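Learning to pick up a box by its edge

Thin walls are awkward for robots. A moulded enclosure with an open top offers few good places to hold it, and the obvious one, the rim, is a few millimetres thick and gives way slightly when pressed. Factories usually solve the problem with suction cups or a fixture cut to the shape of the part. Both work well until the part changes.

The Kilside project, run from a workshop in Brirkmont, set out to measure how far a plain two-finger gripper can go without either. Its results were released on August 24, 2021, and they are of interest mainly for what they say about training data.

The method is a form of imitation learning. An operator holds a gripper tool in the hand, with a camera fixed to it, and performs the task directly. The camera records the fingers and whatever lies between and beyond them. Software estimates the path of the tool from the moving picture, and the finger opening is logged alongside. A policy is then trained to predict the next short stretch of motion from the most recent images. No robot is needed during recording. The arm comes in only at the test stage, fitted with the same fingers and the same camera in the same place.

That last condition is stricter than it sounds. In an early trial the camera bracket on the arm sat two degrees off the angle used on the hand tool, and the policy closed the fingers consistently to one side of the wall. The bracket was re-made and the trial discarded.

Kilside recorded 400 demonstrations with open plastic enclosures. In each, the operator brought the fingers down over the part, closed on a wall, lifted, and set the part down again. The demonstrations were split evenly between two recording conditions. In the first, the table was bare apart from the part. In the second, packaging and unrelated objects were left on the table and the rest of the room was not screened off. 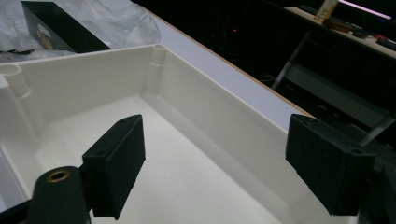

Gripper fingers over an open enclosure, seen from the tool's own camera. The hollow screw posts stand slightly above the rim.

The screw posts turned out to matter. A finger closing on a straight run of wall meets a flat surface on both sides. Near a corner, the inner finger can land on a post instead, and the part then turns as it is lifted. Operators avoided the corners without being told to, and the policy picked up the habit, though imperfectly. Of the failed lifts in the first round of tests, the largest group began with a finger touching a post.

Testing used 100 attempts per policy, with the part placed at a fresh position and angle each time. The test table carried clutter that appeared in neither set of recordings. The policy trained on the bare table completed 34 attempts. The policy trained on the cluttered table completed 80.

The gap is larger than the team had planned for, and the report is careful about its cause. Clutter changes several things at once: the background, the shadows, and the routes operators choose when something stands behind the part. A follow-up in May of the next year is meant to separate these by recording identical motions against different backgrounds. Until then the figure supports a narrow claim, namely that recordings made in an untidy room transferred better to another untidy table than recordings made in a tidy one.

Colour is the other open question. Pale plastic on a pale tabletop gives a weak edge, and the policy must rely on the highlight along the rim and the shading inside the walls. Under flat light from directly overhead, both fade. The report lists this as a known weakness – it was noticed during setting up and was not measured.

The trained policies were also run on a second arm, built by Pluvetti, with the original fingers transferred to it. Lifting went much as before. Setting down was rougher, which the report puts down to a longer delay between command and motion. The Sadeghi controller used on the first arm allows that delay to be corrected in software, and the same correction has yet to be written for the second.

Stacking, nesting and parts with lids were left out of the study. All recordings were made with one hand tool and one pair of fingers, and finger wear was checked only at the start and finish of the work.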